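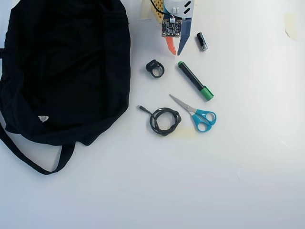

Shoulder bag

A shoulder bag is a bag carried on one long strap, worn over one shoulder or across the body. I've been writing up everyday carry goods for this site for a while now, and the soft cloth kind is the one I keep coming back to (I own far too many of them!).

Origins

Bags on straps are very old, and I won't pretend to know who made the first one. The earliest catalog I've handled myself is from 1870, put out by a saddle shop in Umbridge, and it lists a plain canvas "side bag" between the nosebags and the lamp oil. Ojala started making theirs in Pleston much later, and pattern no. 1293 is still the one collectors write to me about – mostly to argue over the buckle.

Construction

The simplest sort is a fabric body, an opening, and a strap sewn in at both ends. With no stiff panels inside, it slumps as soon as you put it down, and black cloth is terrible for finding things in. A small logo patch is common. Saimi Pelkonen, who repaired bags in Astgate for years, told me she always looked at the strap seams first, and so do I now.
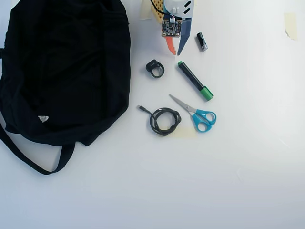 Small loose things are the real trouble. Batteries sink straight into the folds, so I keep mine in a hard case with the ends covered, well away from keys and coins.

Care

Empty it, shake it out upside down, and wipe it with a damp cloth. Dry it flat, with the strap laid out in a loose loop so it doesn't set in a twist. I added this section in April 2022 after several readers asked about machine washing. Check the label first – some linings really don't like it.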